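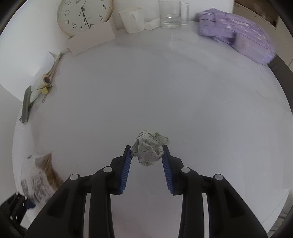
De : Jonatan Haugland
À : liste atelier Grestier
Objet : Re: tri des papiers froissés
Date : 12/03/2023

Bonjour,

Sunita Mathur a écrit :
> Si la ligne Desar prend le papier froissé en septembre, que deviennent
> les 12 personnes du tri manuel ? On garde les deux équipes ?

Les deux équipes restent. Le poste change : moins de tri à la main, plus de reprise des rejets et de réglage - Uwe fera la formation. Les primes de cadence sont maintenues jusqu'à la mise en route, après c'est à négocier.

Je n'ai pas encore les nouveaux horaires. Beathag les demande aussi.

Jonatan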